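네들로, 식탁용 천 제품군 ‘비스게이트’ 출시… 꽃무늬 식탁보와 진녹색 냅킨으로 구성

냅킨과 식탁보 색상 확대, 접기 안내서 동봉
7월부터 직영 매장과 온라인 매장에서 판매

생활용 직물 업체 네들로(Nedlow)가 가정용 식탁 천 제품군 ‘비스게이트(Bisgate)’를 7월에 출시한다고 밝혔다. 제품군은 식탁보, 냅킨, 식탁 러너, 보관 주머니로 구성되며 색상과 크기를 합쳐 모두 296개 품목이다. 식탁보와 냅킨은 따로 살 수도 있고 세트로 살 수도 있다.

비스게이트는 평일 식사에 쓰는 천을 목표로 기획됐다. 네들로가 지난해까지 판매한 식탁보는 손님상이나 명절 상차림에 맞춘 제품이 대부분이었고, 매장에는 매일 깔아 두고 쓸 수 있는 제품을 찾는 문의가 꾸준히 들어왔다. 회사는 이 문의를 바탕으로 세탁과 보관, 접기 세 가지를 중심에 두고 제품을 다시 설계했다.

네들로에서 식탁 천 부문을 맡고 있는 군터 아커만은 “기존 고객 상당수가 식탁보를 사 놓고 서랍에서 꺼내지 않는다고 했다”며 “식탁에서 밥도 먹고 아이가 블록도 가지고 노는 집에서 걷지 않고 계속 쓸 수 있는 천을 만들고자 했다”고 말했다.

■ 식탁보

대표 무늬는 흰 바탕에 회색 잎과 줄기를 선으로 그리고 그 사이에 주황빛 꽃을 배치한 식물 무늬다. 꽃은 바탕과 대비가 강하지 않은 살구색 계열로 인쇄했다. 무늬의 위아래 방향이 두드러지지 않아 식탁 어느 쪽에 앉아도 보기에 무리가 없다. 같은 도안을 파란색 꽃으로 바꾼 제품과 무늬 없는 단색 제품도 함께 나온다.

크기는 2인용 정사각형부터 긴 직사각형까지 6종이다. 가장자리는 두 번 접어 박았고, 모서리는 각을 살려 마감했다. 늘어지는 길이를 줄인 짧은 단 제품도 선택할 수 있다. 의자 팔걸이에 천이 걸린다는 의견을 반영한 것이다.

■ 냅킨

냅킨은 19가지 색으로 나온다. 식물 무늬 식탁보와 함께 쓰도록 권장하는 색은 진녹색, 회색, 살구색이다. 진녹색은 시제품 단계에서 매장 직원들의 선호가 가장 높았으며, 세트 상품의 기본 색으로 정해졌다. 은은한 광택이 있는 원단을 사용했고 앞뒷면의 색 차이를 줄여 어느 쪽으로 접어도 된다.

세트에는 냅킨 접기 안내서가 들어 있다. 기본 직사각형 접기, 봉투 접기, 가운데를 잡아 올려 세우는 접기, 수저 주머니 접기를 그림으로 설명한다. 다림질을 하지 않은 천으로도 따라 할 수 있는 방법만 골랐다.

진녹색 냅킨과 식물 무늬 식탁보.

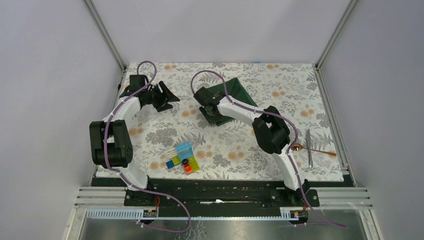
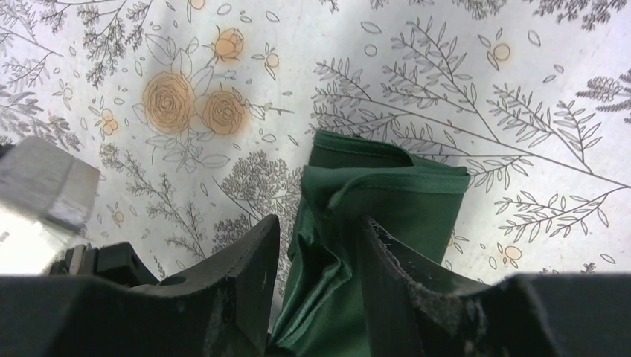
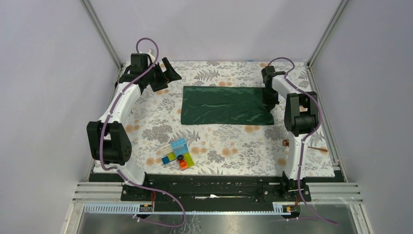 제위베이데 크르므즈귤은 진녹색 냅킨을 먼저 써 보고, 꽃무늬 위에 놓으면 색이 너무 무거울 줄 알았는데 회색 잎 무늬 덕분에 잘 어울렸다고 전했다. 다만 광택이 있는 천은 반듯하게 세 번 접으면 조금씩 미끄러지므로 한 번 접을 때마다 손바닥으로 눌러 두는 편이 좋고, 안내서에도 그 내용이 들어가면 좋겠다고 덧붙였다. 수저 주머니 접기는 두 번째부터 안내서를 보지 않고도 할 수 있었다고 한다.

네들로는 이 의견을 받아들여 안내서 첫 장에 접은 자리를 누르는 순서를 추가했다. 출시 제품에는 수정된 안내서가 들어간다.

■ 세탁과 보관

식탁보와 냅킨은 모두 가정용 세탁기로 빨 수 있다. 진한 색 냅킨은 첫 세탁 때 식탁보와 분리해 찬물로 빨아야 한다. 이후에는 비슷한 색끼리 함께 세탁하면 된다. 건조기는 저온으로 사용하고, 약간 덜 마른 상태에서 꺼내 펴 두면 구름이 적게 남는다. 표백제는 꽃무늬 색을 흐리게 할 수 있어 권하지 않는다.

기름 얼룩은 문지르지 말고 마른 천으로 눌러 닦은 뒤 중성세제를 묻혀 세탁한다. 국물이나 소스가 묻었을 때는 얼룩 뒷면에서 물을 흘려 앞면으로 빼낸다. 얼룩별 처리 방법은 제품 라벨의 짧은 주소로 접속해 볼 수 있다.

보관 주머니는 식탁보 한 장과 냅킨 한 벌이 들어가는 크기다. 앞면에 품목과 크기를 적는 천 라벨이 달려 있어 서랍에 세워 넣었을 때 내용물을 확인할 수 있다. 식탁보는 길이 방향으로 먼저 접고 다시 폭을 줄이면 주머니 크기에 맞는다. 오래 넣어 둘 때는 접는 자리를 한 번씩 바꿔 주는 것이 좋다.

■ 생산과 포장

원단은 협력사 아루다(Arruda)가 짜고, 재단과 봉제는 콜타(Colta) 공장에서 진행한다. 두 회사는 이전에도 네들로의 주방 수건을 생산해 왔다. 비스게이트 출시에 맞춰 콜타는 가장자리 마감 공정을 따로 분리했으며, 모서리 박음질이 고르지 않은 제품은 출고 전 단계에서 다시 작업한다.

포장에는 비닐 창이 없는 종이 띠를 사용한다. 매장에서는 색을 비교할 수 있도록 견본 천을 선반마다 걸어 둔다. 온라인 구매 고객은 냅킨 색상 견본첩을 먼저 신청할 수 있고, 견본첩은 제품과 별도로 우편 발송된다.

■ 판매 안내

비스게이트는 7월부터 네들로 직영 매장과 온라인 매장에서 판매된다. 식탁 천을 취급하는 제휴 매장 195곳에는 식물 무늬 식탁보와 진녹색 냅킨 세트가 먼저 입고되고, 나머지 색상은 매장별 주문에 따라 순차적으로 들어간다. 러너와 보관 주머니는 낱개로도 구입할 수 있다.

직영 매장에서는 출시 첫 달 동안 오후 2시에 냅킨 접기 시연을 연다. 참가비는 없으며 연습용 천은 매장에서 제공한다. 자리가 한정되어 있어 매장에 전화로 예약해야 한다. 집에서 쓰던 냅킨을 가져와 접어 봐도 된다.

아커만은 “가을에는 같은 식물 도안을 작은 쟁반 깔개와 주방 수건에도 적용할 계획”이라며 “냅킨 색은 첫 달 판매 결과를 보고 조정하겠다”고 밝혔다.

제품 크기표와 세탁 안내, 냅킨 접기 안내서는 출시일부터 네들로 온라인 매장의 비스게이트 페이지에서 내려받을 수 있다. 언론용 견본과 추가 자료는 네들로 홍보팀으로 요청하면 된다.

문의: 네들로 홍보팀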